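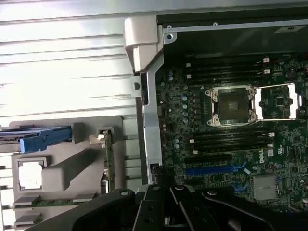 Wie viele Beispiele braucht ein lernendes System, bis es einen PC zerlegen kann? Das hängt weniger von der Gesamtzahl ab als von der Verteilung: Eine Handbewegung, die in den Daten nur zweimal vorkommt, lernt das Modell schlecht, auch wenn der Rest des Datensatzes groß ist.

Bei Navura in Borkness besteht der Datensatz derzeit aus 333 Episoden. Eine Episode umfasst genau einen Arbeitsschritt, vom Anfahren bis zum Loslassen. Gesteuert wird von Hand, über einen Führungsarm, dessen Gelenkwinkel der Roboter übernimmt. Aufgezeichnet werden Gelenkstellungen, Greiferöffnung und die Bilder der Kamera am Handgelenk. Ausgewertet wird erst später.

„Die meisten Fehler in den Daten sind Pausen“, sagt Afroza Sheikh, die das Aufnahmeprotokoll verantwortet. Wer am Führungsarm nachdenkt, hält den Greifer still, und das Modell lernt den Stillstand mit. Im Protokoll steht deshalb eine Obergrenze: Bleibt der Arm länger als vier Sekunden stehen, wird die Episode verworfen und neu begonnen. Abgebrochene Versuche bleiben trotzdem gespeichert – in einem getrennten Verzeichnis, mit Angabe des Grundes.

## Variation nach Plan

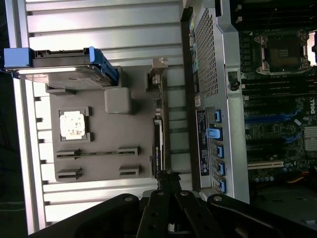
Selorm Kyei plant die Aufnahmereihen. Sein Schema unterscheidet sieben Arten von Griffen, geordnet nach der Richtung, aus der die Finger das Bauteil erreichen, und nach dem Platz, den sie dabei haben. Bauteile mit ähnlicher Funktion fallen dadurch oft in verschiedene Klassen. Eine Festplatte im blauen Kunststoffrahmen bietet dem Greifer eine Handhabe, eine hochkant stehende Erweiterungskarte dagegen nur eine schmale Kante zwischen Blech und Hauptplatine. Für den zweiten Fall verlangt Kyei mehr Episoden und eine langsamere Annäherung. Glänzende Gehäusewände mit geprägten Rippen behandelt er als eigene Störgröße, weil ihre Reflexe je nach Armstellung wandern.

Zwischen den Episoden wird das Gehäuse verschoben oder gedreht, nach einer Liste, die das Aufnahmeprogramm Vekau vorgibt. Eine freie Wahl der Lage hat sich nicht bewährt. Bediener kehren unbewusst zu der Stellung zurück, in der ihnen der Griff am leichtesten fällt, und der Datensatz verengt sich.

Offen ist die Frage der Beschriftung. Bisher erhält jede Episode einen einzigen Satz, etwa „Karte am hinteren Ende fassen“. Sheikh möchte zwei Ebenen einführen, eine für das Ziel und eine für die Teilbewegung. Kyei hält den Aufwand für zu hoch, solange die Grenzen zwischen den Teilbewegungen von Hand gesetzt werden. Ein Vergleich beider Verfahren auf demselben Datenbestand ist für März vorgesehen. Trainiert wird dabei auf dem Rechencluster Mansour, geprüft an Gehäusen, die in keiner Aufnahme vorkommen.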